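How to send a card to a royal family and get a reply

Updated October 2018

Many royal households answer letters from the public, and a birth, wedding or big birthday is the best time to write. You don't need special stationery or a fancy writing style. I've sent cards to several palaces over the years and most of them wrote back.

Start by looking up the mailing address on the household's own website. Fan pages are often out of date. Copy the address exactly, including the postal code, and write it in block letters.

Choose a plain card that fits a standard envelope. Skip glitter, ribbon and anything padded, as bulky mail is held longer at security. Don't put in gifts or cash.
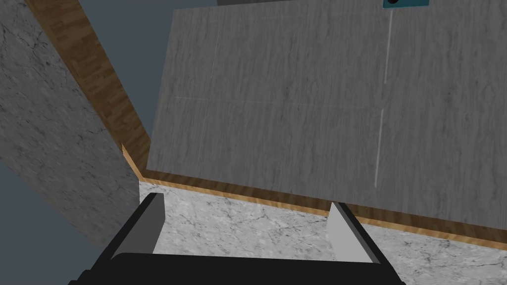
ROYAL FAN GUIDES

Writing the message

Open with "Your Royal Highness" if you want to be formal. "Dear" followed by the title is also fine. Keep the message under 150 words. Say what you're congratulating them on, add a line or two about yourself, and finish with "Yours sincerely" and your full name.

Don't ask for an autograph or an invitation. Staff turn these down, and you may get a form letter on the subject in place of a thank-you card.

Print your return address inside the card as well as on the back of the envelope – the two get separated when the mail is opened.

Posting it

Have the envelope weighed at the counter and pay for airmail. For a birth, mail the card within two weeks of the announcement that the baby has arrived. Anything sent in December will sit with the Christmas cards.

What comes back

Replies usually take a few months. Most are a printed photo with a short message on the back. My longest wait was 63 days for a wedding card, and I keep that one in an album with its envelope.

Shabnam Ghumman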